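December, late

Read another chapter of the Wasier book on clearing out. You are meant to hold each thing you own and wait for a feeling. I held the potato masher. I felt I was holding a potato masher.

Nicanor Alarcón swears by it, of course. He came back from his weekend course at Ledesma with a certificate and a light in his eye, and told me he had got rid of 247 things and slept better ever since. I asked what had gone. Socks, largely. Then he went out and bought the Wunon storage boxes the course people sell, 58 pounds the set, to put the remaining things in. I said nothing, which took some effort – Nicanor has been good to me this year and I owe him for the gutters.

Still, I said I would give it 7 days, and I have now done 3 of them. The hall cupboard is better, I admit. I can shut it. The kitchen drawer is exactly as it was, except that I now know what is in it and feel worse.

Rain again after lunch. Rang Clarnedero about the boiler part and got the same woman with the same promise. I will believe in that part when it is screwed in.

Jewellery is the chapter I have my doubts about. The book wants it sorted into what you wear, what you love and what you are keeping out of guilt, as if anyone could tell the last two apart. Got as far as the bracelets, all in one knot on the checked plastic over the bed, black ones round the outside and the white beads trailing out at the side, with the tin standing open behind them. The red cord is wound in with the gold triangle and I can't see where either end goes. Wasier says a tangle is a decision put off. I say a tangle is a tangle, and wants a pin and good light. Will try again in the morning, if I can be bothered.

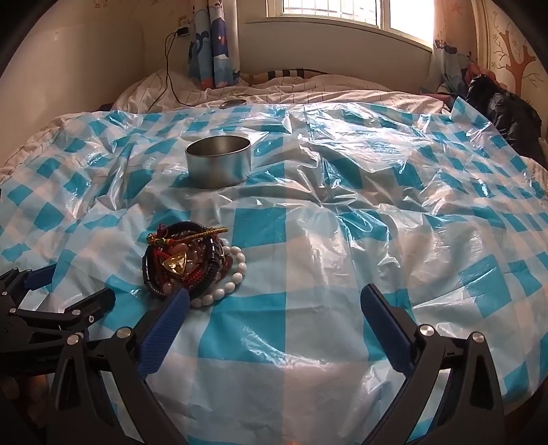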